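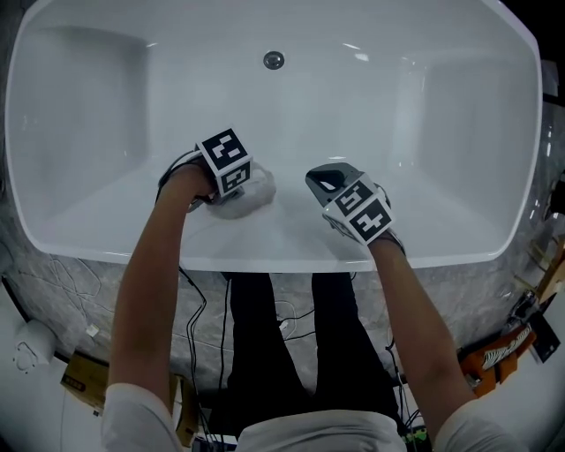 2018-04-07

Spent most of the day on the marker tracker, which had decided that a glossy white bath was the ideal place to lose a cube. The code wants two faces to fix a pose. Give it one and the gripper flips over on the plot, 381 frames in, with total confidence.

Zoia Skoryk's fix was to throw out any pose that jumps more than 4 cm between frames. Mine was a cleverer filter and took 200 lines. Hers is the one we merged.

Next job is lining up the left and right clocks, 7 ms apart and drifting. I have already started blaming the cables.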